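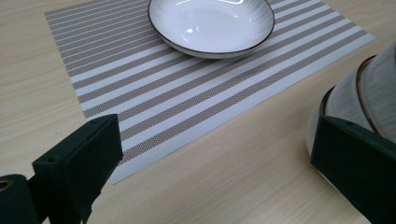 Souad Bensaid wrote to me after my last post to say that a placemat is a tablecloth for people who have given up, and that I should stop dithering and throw mine out. She has a point, although she also irons her tea towels, so I'm not taking the whole of her advice.

I have been reading far too much about laying the table. It began in March, when I replaced the old mats with striped ones, taupe and white, and then made the mistake of looking up how to look after them. The advice pages agree that a mat "anchors the setting". I've eaten off bare wood for years and my dinner never drifted anywhere.

What I will say for the striped ones is that they wipe clean. What I won't say is that they lie flat. The shop's card promised they would "relax into the table" and they have yet to relax. I've tried a stack of cookbooks overnight, which Lertchai Somboon swears by, and got a mat with a slightly different ripple in it. He then suggested a warm iron through a cloth, and I'm leaving that to Souad.

The other thing I don't believe in is the layered setting, where a shallow bowl goes on a plate, the plate on a bigger plate, and everything on the mat. I did it once for six people. It meant washing up 12 plates that had never touched food. A shallow bowl straight on the mat does for soup, pasta, salad and most of what I cook, and if somebody wants a plate for their bread they know where the cupboard is.

Which brings me to the bowls.

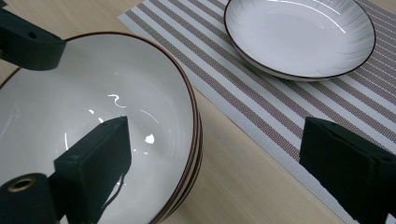
White bowls with the brown rim, stacked and waiting for a home.

I like these more than I expected to. I had assumed a coloured rim was there to hide chips, and I still half suspect it. But they nest properly, one down inside the next, and my last lot from Besby never did - they sat on each other's shoulders and rattled whenever the fridge came on.

Trinidad Salazar says I should put kitchen paper between them to protect the glaze. I did this for 2 weeks. Every time I wanted a bowl I had to deal with a bit of kitchen paper, and then find somewhere to put it, and then put it back. The paper has gone in the bin.

So the mats are staying for now, ripples and all, and the bowls are going on the low shelf as soon as I've moved the baking tins.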